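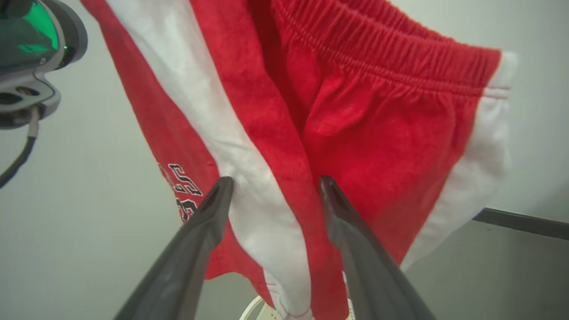 Page last changed: March, 4.20 pm

Folding cell back at work after fingertip change

The garment folding cell at Prira is running again after its gripper fingers were changed and the wrist cameras set up afresh. The cell had been slowing down since the start of the month, mostly on soft fabrics, and was taken off the daily sorting line while the work was done.

Aiguo Duan, who looks after the cell, said the old fingertips had worn smooth on the inner faces. They still closed to the right width, so the controller reported a good grip each time, but thicker items slid out when the arm lifted them clear of the table.

"Shirts were mostly fine," he said. "Fleece and towelling were the trouble. You would get a pair of shorts halfway up and then one side would go."

The cell had logged 1,734 picks on the old set. Duan had planned to leave the change until the next full service, but brought it forward when drops began to hold up the packing bench downstream.

The new fingers are dark grey and tapered, with a notch at the tip, and were supplied by Cletau. Each pair is held by screws at the base and can be changed without taking the gripper off the wrist. The awkward part is lining them up. If one tip sits further forward than the other, the cloth twists as the fingers close, and the arm then carries it at a slant.

Duan sets them by closing the gripper on a steel gauge, tightening one side, and opening and closing it before tightening the other. He does the same again after the first batch of lifts, as the screws tend to settle.

The trial load was children's sportswear, chosen for its mix of elastic, seams and print. Red shorts with white side stripes were among the items lifted, held up by a pinch of fabric with the gathered waistband bunched towards the top. Thick folds like these are what the old tips handled worst.

Once the fingers were on, the wrist cameras had to be taught where the new tips were. The software, written by Sikder, uses the position of the fingertips in the picture to judge how far the gripper is from the cloth. The new parts are slightly longer than the old ones, and with the old settings the arm stopped too high and closed on air.

Kai-wen Cheng, who carried out the camera work, said it took two attempts. The first was spoiled by sunlight from a side window, which put a bright line down one finger and threw the edge finding off. A blind has been fitted and will stay down while the cell is running.

Cheng also moved the cable run on one of the arms. It had been tied too tightly near a joint and the outer sleeve was starting to rub. It now has more slack – enough for a full turn of the wrist – and the ties have been swapped for a softer type. The damaged sleeve was taped for now and a new cable is on order from Vunow.

The routine checks have been changed as a result. Fingertips will be wiped with a dry cloth at the start of each shift and looked at under a lamp for shine or nicks. Lint is to be brushed out from behind the finger bases, where it had packed down hard enough to stop one side opening fully. Staff have been asked to stop using spray cleaner on the tips, which leaves a film.

A spare set of fingers will be kept in the drawer under the controller, along with the gauge and the right driver. The cell will run at reduced speed for the next five shifts, with full speed to follow if the drop count stays low. The replacement cable will be fitted during a lunch break once it arrives.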